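Retail Stock Control, week 8
Notes to go with the lecture (D. Yazzie). Slides are on the course page, these are just the bits people ask about after.

Last week: shrinkage, and why the book figure and the shelf figure never agree. Finish the Kiani worksheet if you havent.

Reorder point

Demand per day x lead time, plus safety stock. Thats all it is. Keep the units the same. Days with days, weeks with weeks. Most lost marks in August were units.

Worked one: Nisbridge sells 35 lamps a day, supplier takes 8 days. 35 x 8 = 280. Safety stock 49. So reorder at 329. Not when the shelf is bare, not on Fridays because someone always did it on Fridays.

If you order weekly and can't order in between, cover the review gap too. See chapter on periodic review, skip the proof.

Safety stock

Covers two things, demand jumping about and the supplier being late. Students forget the second. Bidby case: steady sales, awful supplier, ran out twice before anyone looked at delivery dates. More stock is one answer, a better supplier is another. Say both in the essay.

Cost of holding it: rent, insurance, money tied up, stuff going out of date. Use the yearly rate given in the question, dont make one up.

ABC classes

Sort lines by yearly value (price x units sold), biggest first. A = few lines, most of the value. Count these often. C = long tail, count once a year or so. Mivenari had 942 lines, and almost all the value sat in the A group. Class is by value, NOT by how big the thing is or how much room it takes. Comes up every year.

Storage and picking

Shelf, rack, open bin. Open bins are quick to get into, but mixed lines in one bin make counting slow and mistakes likley. One line per bin where you can.
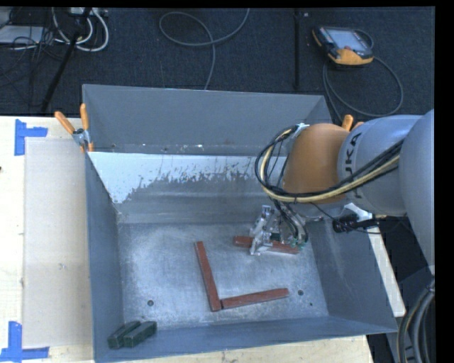 Fig. 3. Open-topped metal bin, KUKA arm reaching in.

Picking errors go into the stock record as well. Wrong item out = two lines wrong, one over and one under. Draw the table if you get stuck.

For next time: read the Bidby case again, do questions 1 to 4, bring a calculator. Phones not allowed in the test.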